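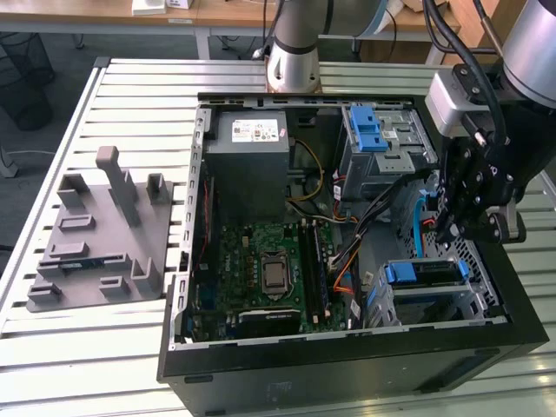 Why must a good computer go in the bin after 6 years? I ask this question each time I pass the collection point in Nornham, where old machines wait in the rain.

Last March my own computer would not start. The first shop advised me to buy a new one for 600 pounds. The second shop changed one part and I paid 40. I still write on it today, and I am writing this on it also.

I do not blame the first shop. To sell is easier than to repair, and the wages must come from somewhere. But I think the council could help a little. It could lend a room one evening in the month, and ask every seller to keep spare parts for longer than the guarantee. In my childhood we repaired radios, shoes and even umbrellas, and we did not feel poor for it.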